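Skosik announces the result of its Flurnura prize draw

Trimivmont, Nov 10, 2024

Skosik, the maker of the Flurnura line of biscuits, has finished the draw for its autumn prize promotion. The draw was made at the company office in Trimivmont, with an independent auditor present. From all the entries received, 2,540 were sent before the closing time. After the check of receipts and of double entries, 2,099 of them were accepted as valid.

To take part, customers had to buy one box of Flurnura in any flavor, keep the receipt and send its number with the entry form on the promotion page. Each receipt could be used one time only. The entries which were not accepted had mostly a receipt number that was already used, or a purchase date outside of the promotion period.

The 2 main prizes are a weekend stay for a family, with breakfast and train tickets included. They were given together with Pan, the travel agency which was partner of the promotion. Both main winners were informed by e-mail and have 14 days to confirm that they accept the prize. If a winner does not answer in this time, a reserve winner will be contacted. The prize cannot be exchanged for cash and cannot be given to another person.

In addition, every valid entry which did not win a main prize receives a discount coupon for the Skosik online shop. Until now, 1,482 coupons were already sent out. The rest will follow before the end of November. We ask the customers to look also in the spam folder before they write to us.
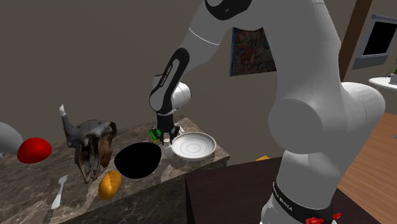 Can a winner choose the date of the weekend stay?

The date is agreed directly between the winner and Pan, and it depends on which rooms are free. School holidays are excluded.

The personal data of participants will be deleted when all prizes and coupons are delivered. The full terms of the promotion stay available on the Skosik website. Questions about the draw can be sent through the contact form there, under the subject "Flurnura promotion".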